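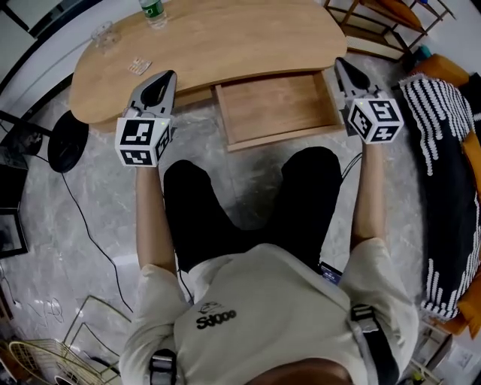
Most people buy a desk first and think about the height later. I did the same, and for two years I had pain between the shoulders every evening. In this page I explain how to set the height of a desk and a chair at home, with a tape measure and a few books. Start with the seat and leave the desk for later. Sit so that both knees point toward the desk, with the thighs level and the feet flat on the floor. With a curved, kidney-shaped desk in light wood like this one, decide first which part of the edge you will sit at, and do all the measuring from that part. Wear shorts or thin pants when you measure, thick winter clothes change the result more than you would think.

What you need

A tape measure, a pencil, masking tape, and a small pile of hardcover books. If your desk has screw feet, also the key for them. My desk is a Pletico and it takes a 5 mm hex key, but please check yours before you go to the store.

Step 1. The chair

Take off your shoes if you usually work without shoes. Raise the seat until your feet become light, then lower it slowly until the heels are heavy on the floor again. Stop there. Put a piece of masking tape on the chair column to mark the place. There should be space for two or three fingers between the front of the seat and the back of your knee. If there is no space, the seat is too deep for you and you need a cushion behind your back.

Step 2. The elbow

Let the arms hang down, then bend them so the forearms are level. Do not lift the shoulders. Ask somebody to measure from the floor to the underside of your elbow. It is difficult to do alone, because when you look down you also bend down, and the number comes out too small. My friend Hậu Khương measured me and I came out 22 mm higher than when I did it by myself.

Step 3. The desk

The top of the desk should be at elbow height or a little under it. If you type a lot, remember that the keyboard also has a thickness. Mine is 20 mm, so I put the desk lower by this amount.

If the desk is too low, put blocks under the legs. Use the books only to test, for one or two days, and do not leave them there – they slide. If the desk is too high and the legs can not be cut, raise the chair instead and give your feet something to stand on. A footrest from Valstead was good for me, but a firm box of the right height does the same work.

Step 4. The screen

Sit back, close your eyes, and open them again. You should be looking at the upper part of the screen. People with progressive glasses usually need it lower, and for them I can not give one rule. The distance is an arm's length to begin with. Move the screen before you move the chair.

Step 5. Wait

Keep the new setting for one week. The first two days feel wrong for almost everybody. Write down in the evening where you feel tired. If it is the top of the shoulders, the desk is still too high. If it is the lower back, look again at the depth of the seat. Change only one thing at a time, and by small amounts.

A question from a reader

Lộc Trình wrote to me in March that his desk has a drawer under the top, and his thighs touch it when the chair is at the correct height. I had the same problem with my old Londeo desk. Take the drawer out, with the rails too. It is 26 minutes of work if the screws are good, and you can put the drawer on a shelf and still use it.

Last changed 24 June 2019. I corrected the part about the footrest.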